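October 7, 2024

Drove out to Clenthorpe before breakfast because the bakery there has started selling a thing. The thing is a pot roast dinner in a bun. I had read about it three times this week in three places, all using the word "loaded," and by last night I had given up pretending I was above it.

The bakery is called Stultine, after a street the founders used to live on, or a dog, depending on which side of the paper bag you read. Opens at seven. I got there at ten to and there were people in folding chairs. Folding chairs! For a bun. I stood behind them feeling superior, and kept standing there for fifty minutes.

The sign in the window says they trialed it in February, meant to stop after a week, and have now sold 3000. Underneath somebody had taped a smaller sign saying one per customer, and underneath that, a sign saying please do not ask about the one per customer.

So, the bun. Soft roll, sort of a brioche with the sweetness turned down. Pot roast, carrots, mashed potato, gravy, and a layer of green beans that I think is there for legal reasons. $9.50. It weighs 356 grams, which I know only because they print it on the sticker, next to the calories, which I covered with my thumb.

First bite was all potato. Second bite was all potato. Somewhere past the middle I hit the beef and it was very good, properly dark and falling apart, and I forgave the folding chairs and everyone in them. Then the gravy came out the bottom and went up my sleeve as far as the elbow. Ate the rest leaning over the hood of the car like a raccoon. The beans squeaked.

Would I go back? I've already looked up whether Leinonen, the place across the road, does coffee that early. (It does. It also does a cardamom roll with no line at all, and I'd guess they have feelings about that.)

Prandale is apparently getting its own version next month with turkey and stuffing, "inspired by" Stultine's. The Clenthorpe town page had 400 comments on this by lunchtime, most of them from people who were furious and none of whom seemed to have eaten either one. I read far more of them than I should have.

Home by eleven. Shirt soaking in the sink. Skipped lunch, skipped the gym, had toast for supper and was in no way sorry. Note for next time: bring napkins, wear brown.

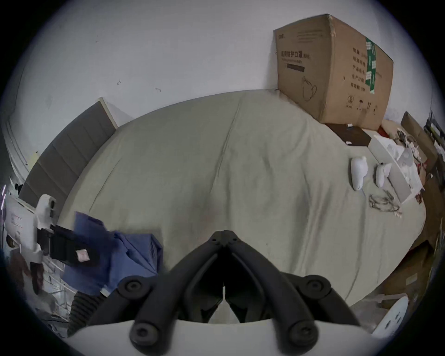
*The bed, gray-beige sheet, creases and all. Good night.*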